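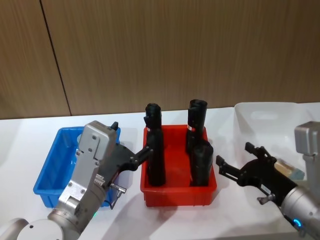
Jadwiga Michalski maintained over breakfast that a machine which can sort a bin is still some years short of a machine which can keep a house, and that the Institute ought to say so plainly in its report. I undertook to record the objection and have done so.

Sun 29 October. Andatgate.

The building was quiet and I had the morning for the sorting returns. Under the July terms of reference, we are to advise whether two-armed equipment may be considered for the stores at Nalen, where small parts are moved between colored bins by hand. The log shows 471 attempted transfers. Of these, 169 are marked for review, chiefly the black cylinders, which stand upright and close together in the red bin. With one arm closed on a cylinder and the other open beside its neighbors, the work appears simple on paper. The reviewers' remarks suggest otherwise. Several entries read only "slow" and one reads "slow, see above," with nothing above it. I have asked for that page to be completed.

Cathal Buckley submitted his comments on the draft at noon. He holds that the stores should proceed, on the ground that speed is of little consequence overnight. He would strike the section on household chores entirely. I am inclined to retain it in shortened form. Laundry, dishes and the clearing of a table were named in the original request from Broster, and a reply that omits them will be returned to us.

My own view remains unsettled. Taking a part from a bin of known shape, on a clear white table, is a chore of the shop floor and may fairly be judged as one. A kitchen drawer is another matter. Paragraph 9 now states this, though the wording is heavy and the second sentence should be divided.

Wrote to Tsuchiya regarding replacement labels. Walked as far as the canal before supper. The draft is to be circulated at 10 tomorrow, with Jadwiga's objection attached as a note.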